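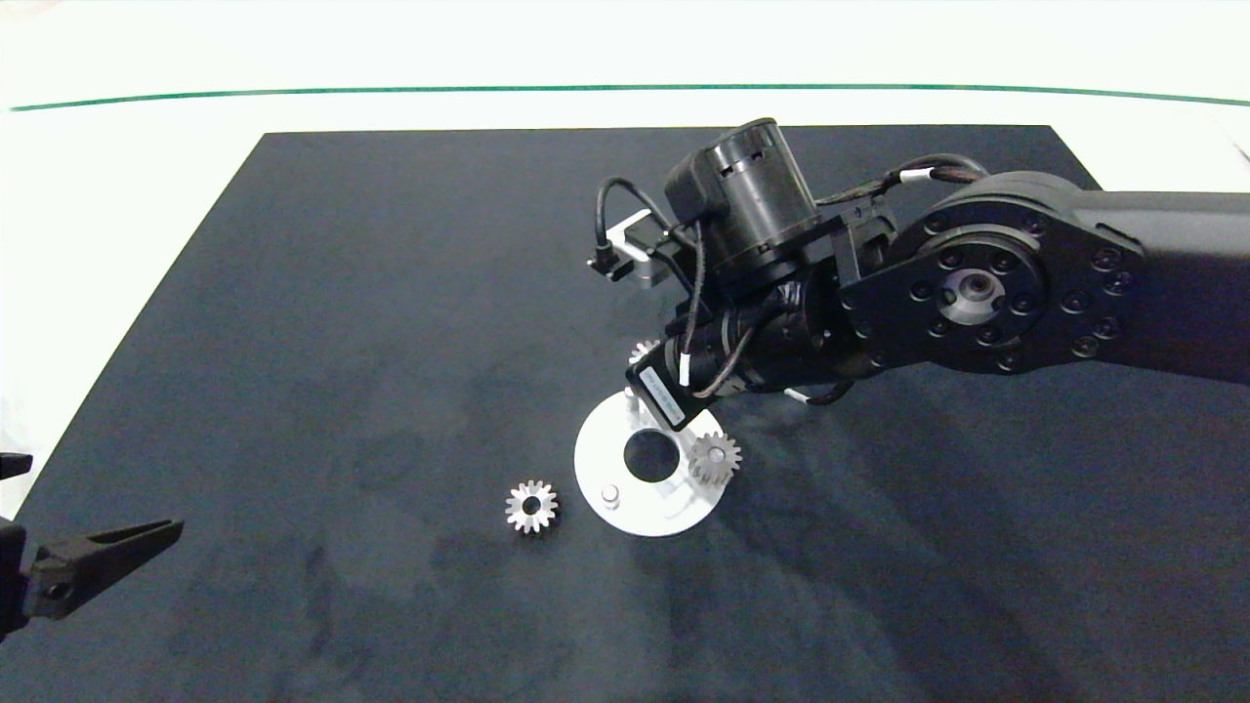
March
By Brittany Caron

How Gears Work

Have you ever turned a bicycle upside down and moved the pedal with your hand? The back wheel begins to spin, and it spins faster than your hand is going. Between your hand and the wheel there are some metal circles with teeth. A circle with teeth which turns and makes another thing turn is called a gear.

Bicycle gears are joined by a chain. In many other machines the gears touch each other directly, and these are the ones I want to explain.

What are the teeth for?

Imagine two smooth wheels, side by side, touching at the edge. You turn the first one. Maybe the second one will turn too, but if it is hard to move, the first wheel will only slide along it. Now give both wheels teeth. A tooth of the first wheel goes into the space between two teeth of the second wheel and pushes. Then the next tooth comes and pushes, and so on. When the teeth of two gears fit into each other in this way, we say that the gears mesh.

The simplest kind is the spur gear. Its teeth are straight and stand out all around the rim. You can try how the teeth work with your own hands. Put the fingers of your left hand in the spaces between the fingers of your right hand. Move one hand up, and the other hand must go up also.

Which way does it turn?

When two gears mesh, they turn in opposite directions. If the first goes the same way as the hands of a clock, the second goes the other way. If you put a third gear in the row, it will turn the same way as the first one.

Siwan Prydderch, who is in my daughter's class, asked me what happens if the 3 gears stand in a triangle and all of them touch. This is a very good question. Try to draw it, with an arrow on every gear. You will find two gears which touch and want to turn the same way, so nothing can move. The gears are stuck!

Big gears and small gears

Suppose a big gear has 80 teeth and a small gear has half as many, so 40. Each time the big gear goes around once, all its 80 teeth must pass the place where the gears meet. For the small gear this means two full turns. So the small gear goes twice as fast.

But there is a price for it. The fast gear pushes with less force. If you do it the other way, and turn the small gear to move the big one, the big one goes slowly but it pushes strongly. This is useful when something heavy must be lifted.

If two gears have the same number of teeth, they turn at the same speed.

A place for every gear

A gear cannot do its work if it is only lying on the table. It needs something in the middle to turn on, for example a peg or a rod. The hole in the middle of a gear is called the bore. The peg goes through the bore and keeps the gear in its place while it turns.

The distance between the pegs is important too. If they are too far from each other, the teeth do not reach. If they are too close, the teeth press together and the gears turn badly or do not turn at all. On the white plate you can find two pegs with no gear on them, and a silver gear at the right side. Another gear lies on the dark mat, to the left of the plate — look for its bore.

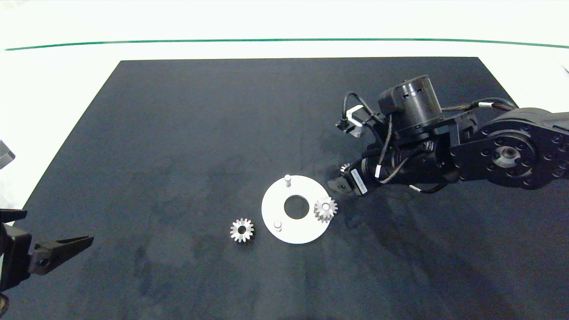

Make your own gears

You need thick cardboard, 2 round jar lids of the same size, glue, two thumbtacks and a strip of corrugated cardboard (the kind with waves inside). Ask an adult to help you with the tacks.

1. Peel the paper from one side of the strip, so that you can see the waves.
2. Glue the strip around the edge of each lid, with the waves on the outside. These are your teeth.
3. Cut two cardboard circles which fit on top of the lids and glue them there. Let everything dry.
4. Ask the adult to push a tack through the middle of each gear and into a thick piece of cardboard. The teeth should meet, but not press hard.
5. Draw an arrow on each gear and turn one of them slowly.

If your gears jump, move one tack a little closer and try again.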